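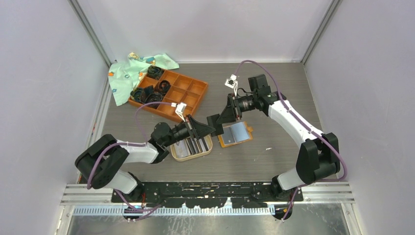
Ticket 321
Produit : porte-cartes Kullari, fermeture à pression
Site : Trudcombe
Demandeur : Carmela Cordero
Suivi : Lutz Kleinschmidt
Priorité : normale
État : en attente fournisseur

Description initiale (C. Cordero)
Les pochettes intérieures collent entre elles. À l'ouverture, elles se soulèvent par paquets et les cartes placées au centre ne sont plus accessibles une par une. Après rangement, le rabat refuse de se fermer ou se rouvre dans le tiroir. Défaut constaté sur deux exemplaires de la livraison d'avril. Les exemplaires de la livraison précédente ne présentent pas le problème.

9 h 40, L. Kleinschmidt
Merci de préciser le nombre de cartes par pochette et le lieu de stockage. Le modèle est prévu pour une carte par pochette. Au-delà, la pile gonfle et la languette n'atteint plus le bouton.

10 h 15, C. Cordero
Une carte par pochette, vérifié. Stockage à plat, dans l'armoire du couloir, contre la cloison de la chaufferie. Pour l'essai, le porte-cartes a été vidé et les pochettes séparées à la main, en partant du dessus. 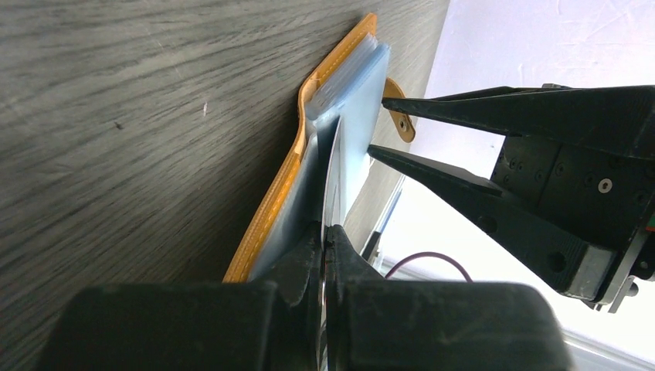 Porte-cartes couché, une pochette transparente écartée de la pile.

11 h 05, L. Kleinschmidt
La chaleur de la cloison peut suffire à faire adhérer les feuilles. Procédure à suivre :
1. Sortir toutes les cartes et les ranger debout dans un bac, dans l'ordre.
2. Décoller les pochettes depuis le coin libre, sans tirer sur la reliure.
3. Laisser le porte-cartes ouvert à température ambiante jusqu'à 16 h.
4. Refermer à vide et contrôler la pression.
Pas d'alcool ni de talc sur le plastique.

14 h 20, C. Cordero
Étapes 1 et 2 faites. Les cartes attendent dans le bac ovale, sur la tranche. 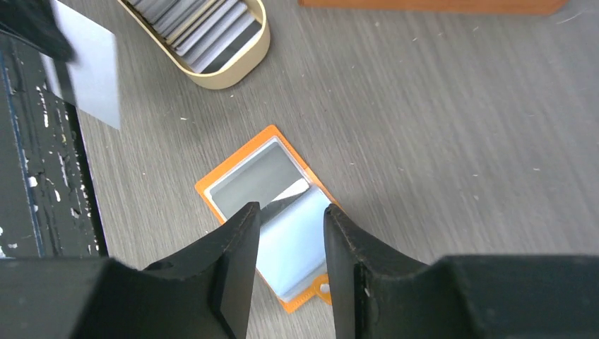
L'étape 3 est en cours. Deux pochettes restent solidaires près de la reliure et je n'ai pas forcé. Le second exemplaire n'a pas encore été traité, il sert de témoin.

16 h 10, C. Cordero
Fermeture à vide : correcte, le bouton s'enclenche. Fermeture avec les cartes : la languette arrive 3 mm trop court. Même résultat après trois essais. 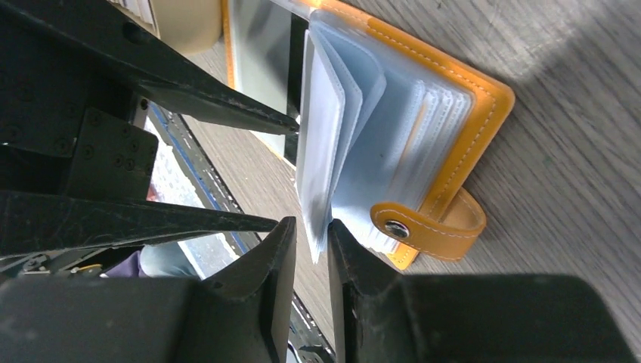

L'hypothèse du surremplissage est écartée, reste celle d'une déformation des pochettes. Rosalía Barroso a repris le dossier à 16 h 45 et demande au fournisseur Havlíček un jeu de pochettes de remplacement. Pour le dossier retour : la couture claire suit le bord de la couverture et fait aussi le tour de la languette, la pression est un bouton rond argenté placé près de la base de celle-ci. Les pochettes se relèvent en éventail à l'ouverture, c'est ce point qu'il faut mentionner dans la réclamation.

17 h 00, R. Barroso
Demande transmise à Havlíček, copie à Harriet Alcantara (achats, Steltdale). Les 100 exemplaires encore en carton ne doivent pas être distribués avant réponse. Armoire du couloir à libérer.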